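Blue block and green cloth go on show at Tetivar

The craft centre in Tetivar has finished fitting out its new table room, paid for with a grant of 4,000 from the Wamau fund. Plain blue blocks are used at the table, and the walls behind it have been softened with green curtain. 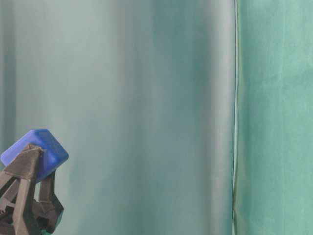 A blue block held up in front of the green curtain.

Green was picked for the tabletop as well, after a vote among members in which 1,719 people took part. Small white marks on the surface show where a block should be set down.

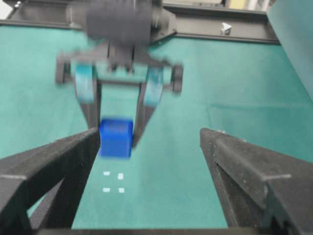 The centre had planned to open the room last January, but the first delivery of cloth was the wrong width and went back to the Hellström mill. The replacement cost 800, and the mill paid for the carriage.

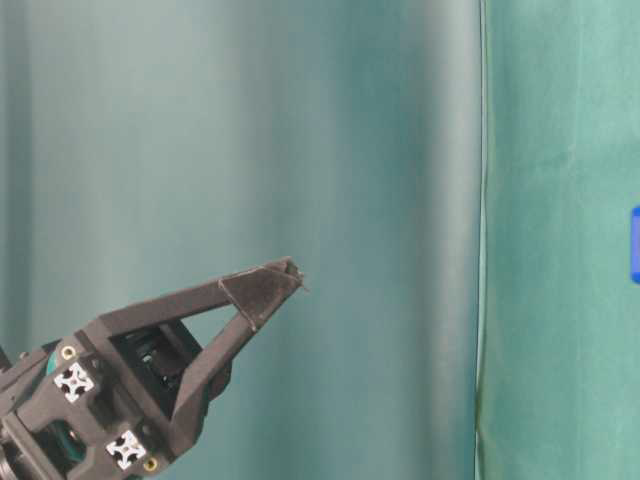

The curtain hangs in soft, broad folds.

Washing the curtain will be done once a year. The table cloth will be changed more often, and a second length is already in the store cupboard.

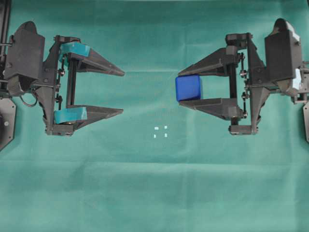 TETIVAR, 2/11/18

Visitors can see the room during normal centre hours. Entry is free, and the side door on the car park has a ramp. A similar room is planned for the Drindau branch, which has raised 2,000 so far and is still looking for a table of the right height.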